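Cirngate Introduces Red Service Tray and Shallow Bowl Set for School and Workplace Cafeterias
New Pusness line goes on sale to food service buyers in September

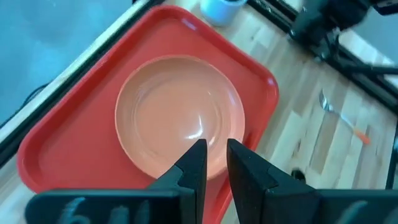

Reading time: 3 min

5/15/20 – Cirngate, a supplier of tableware to institutional kitchens, today announced the Pusness line, a coordinated set of serving trays and bowls for cafeterias, canteens and residential dining halls. The first items in the line are a rectangular plastic tray in bright red and a round, shallow bowl in coral. Both will be available to food service buyers in September through the distributors De Luca and Brudex.

The tray has rounded corners and a raised lip. The lip is intended to hold small spills on the tray and to keep a bowl from sliding over the edge when the tray is tilted in carrying. The corners are rounded to match the guide rails used on most serving counters and to leave no tight angle where food residue can collect.

The bowl is wide in relation to its depth. Its sides slope down to a flat base, which gives it a stable footing on the tray and allows a standard soup spoon to reach all of the contents. The inside surface is smooth, with a slight gloss. Cirngate specified a wide form for dishes that are served in a thin layer, such as pasta, rice, stewed vegetables and salad. A deeper bowl for soup is in development and will be announced separately.

"Kitchens asked us for a bowl that can be put down with one hand and stays where it was put," said Nives Donati, product manager for tableware at Cirngate. "Most of the work went into the base and the angle of the sides. The color was settled last."

The two colors were chosen to be told apart at the return counter. The bowl is muted and the tray is saturated, so that a bowl left on a tray remains easy to see when trays are sorted before washing. Sites that separate diets or meal periods by color will be able to order the tray in 3 further colors from the second production run.

The Pusness items were tried over 20 service days in the staff dining hall of a Cirngate customer, where they replaced a mixed stock of older trays and bowls. Kitchen staff recorded breakage, stacking problems and time spent at the tray return. Following the trial, the outer edge of the tray lip was made slightly thicker to improve grip with wet gloves.

"The trays came apart from the stack without sticking, even straight out of the dishwasher," said Wubit Gebretsadik, who supervised the dish room during the trial. "With the old ones we had to knock them on the counter."

Trays are packed 20 to a carton and bowls 46 to a carton. The minimum first order is 100 trays, with no minimum on repeat orders. Bowls and trays may be ordered separately. Cartons are marked on two sides with the item and color.

Care instructions are supplied with each carton. Both items may be washed in commercial dishwashers. Abrasive pads should not be used on the inside of the bowl. Trays should be racked on edge until dry and then stacked flat.

Samples consisting of one tray and one bowl can be requested by registered food service operators. Requests should state the name of the site, the delivery address and the inside width of the tray rails – this last figure is needed to confirm fit.

Press contact: Graziella Fontana, Cirngate
Samples and orders: Sandamali Gamage, Cirngate Food Service Sales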